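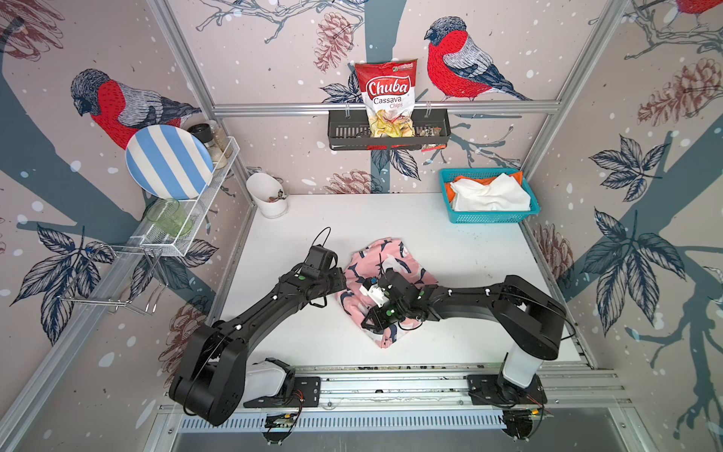 Jozefína Vondráček
Contributing columnist, Home & Neighborhood

When my husband and I moved into our house in Drulanstead, the real estate agent apologized for the dining room before she'd even opened the door. Somebody had papered it in birds. "You'll want to paint," she said, and we nodded, as you do when you've been looking at houses for three months and would like very much to sit down.

We never painted. I have come to think that the great rush to make every room white, or that shade just next to white with a name like oatmeal, has taken something from us that we ought to ask for back.

I understand how it happened. People are told to decorate for the next owner, a stranger who may turn up in ten years and who, we're assured, hates color. So we live as careful guests in our own homes. My neighbor Mrs. Zeman spent a whole October covering up a yellow kitchen she loved before putting the place on the market, and the couple who bought it painted it yellow by Christmas. She still brings it up, and I don't blame her one bit!

My grandmother's apartment had a different pattern in every room and a few of them did not get along. I can still draw you the vine that ran beside the bed where I slept when I visited — I used to follow it up to the ceiling with my finger in the air until I dropped off. I couldn't tell you one thing about the walls in the first three apartments I rented on my own.

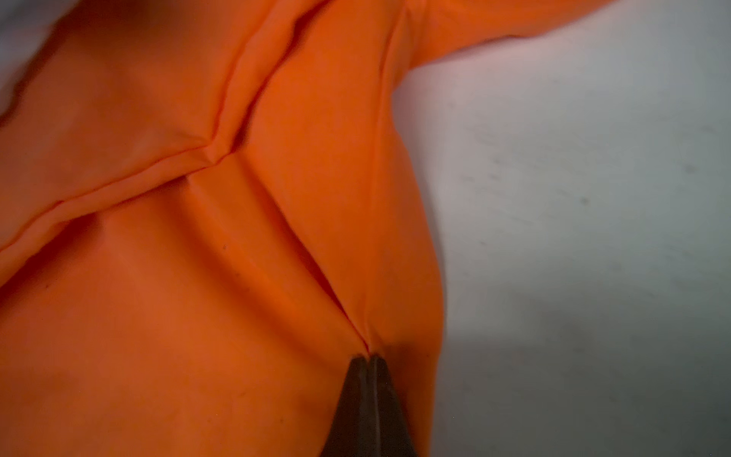 Color asks a little nerve of you, I'll grant that. I once stood in the Hallar paint store for most of a Saturday morning holding two reds, and went home with neither. And good paper isn't cheap. The roll I wanted for our upstairs hall would have come to $300 for a space you cross in four steps, so I waited, and saved, and found something I liked better at the Flarberg flea market.

But start small if you need to. Do the inside of a closet, or the wall behind a door. If it turns out dreadful, you'll have a story and a free weekend's work ahead of you, and I've had worse weekends than that.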